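How Heat Moves Through a House
Science Basics, Unit 2: Energy at Home
Text: Vanderleia Bezerra. Checked by: Edin Jurić.

Heat is energy on the move. It travels from a warmer thing to a cooler thing, and it keeps going until both are at the same temperature. Cold does not travel. When your hand feels cold on a window, heat is leaving your hand and going into the glass.

Heat can move in three ways. They are called conduction, convection and radiation. All of them happen in an ordinary house, often at the same time.

Radiation

Radiation is heat that travels as waves. The waves do not need air or any other material to carry them. Heat from the Sun reaches Earth this way, across empty space.

A toaster works mainly by radiation. Inside it are thin metal wires. Electricity passes through the wires, and the wires resist it. This resistance turns electrical energy into heat. A small toaster may use 800 watts of power. The wires glow orange and send out waves called infrared. Your eyes cannot see infrared, but the bread soaks it up. The outside of the slice dries out and turns brown, and the middle stays soft.

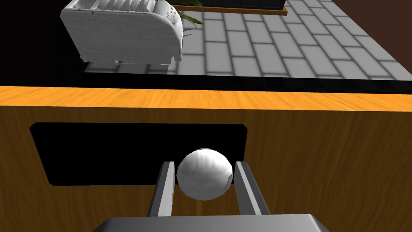
White toaster with a ridged top.

A watt is a unit of power. It tells you how much energy is used each second. An 800-watt toaster that runs for 2 minutes uses 96,000 joules of energy. The joule is the unit for the energy itself.

Convection

Convection is heat carried by a moving liquid or gas. Air spreads out a little when it is warmed. The same amount of air now takes up more space, so it is lighter than the cool air near it. Warm air rises and cool air sinks under it. The loop this makes is called a convection current.

Doorways matter a great deal here. Suppose a room is at 20 degrees Celsius and the hall is colder. When the door opens, warm air flows out through the top of the doorway and cold air flows in along the floor. Both flows go on at once. In 30 seconds you can feel the change at your ankles.

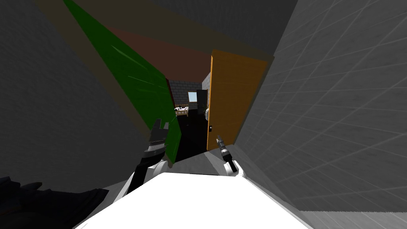

Drafts

A draft is a stream of air moving through a gap. A closed door can still let air past if there is a space under it. Wind pushing on one side of a house makes drafts stronger. You can test for one with a strip of tissue paper. Hold it by the top edge near the side of a closed door and keep your hand still. If the strip leans, air is moving.

Write down where the strip leans and which way. Then try the bottom of the door, and after that the top.
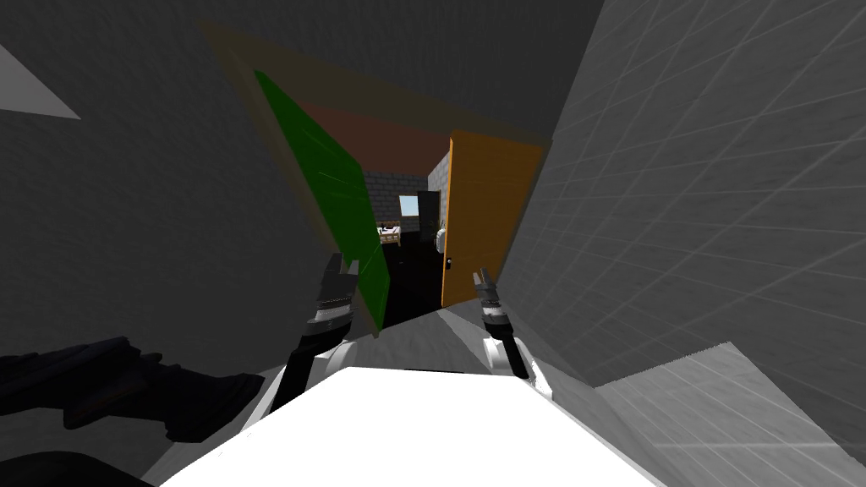 The direction may differ between top and bottom. On a cold morning in October, air often comes in low and leaves high, for the reason given under Convection.

Conduction

Conduction is heat passing through a material by touch. The tiny particles in the warm part shake quickly. They bump the particles next to them, which begin to shake quickly too. The material itself stays where it is.

Metals conduct heat well. Wood, cork and most plastics conduct it poorly. A material that conducts poorly is called an insulator. Still air is a good insulator, and a wool sweater works by holding still air between its fibers.

Contact is needed for conduction. When two solid surfaces are apart, heat cannot conduct straight from one to the other.

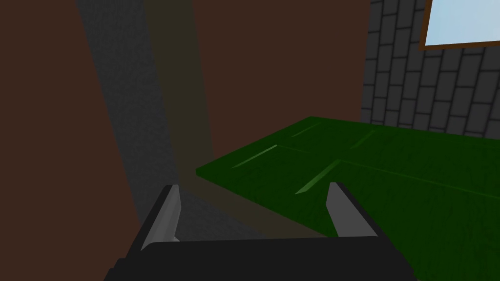 An open gripper: two fingers with a wide gap between them.

Words to know

Conductor: a material that lets heat pass through easily.
Infrared: waves that carry heat and cannot be seen.
Insulator: a material that slows heat down.
Joule: the unit of energy.
Watt: one joule of energy each second.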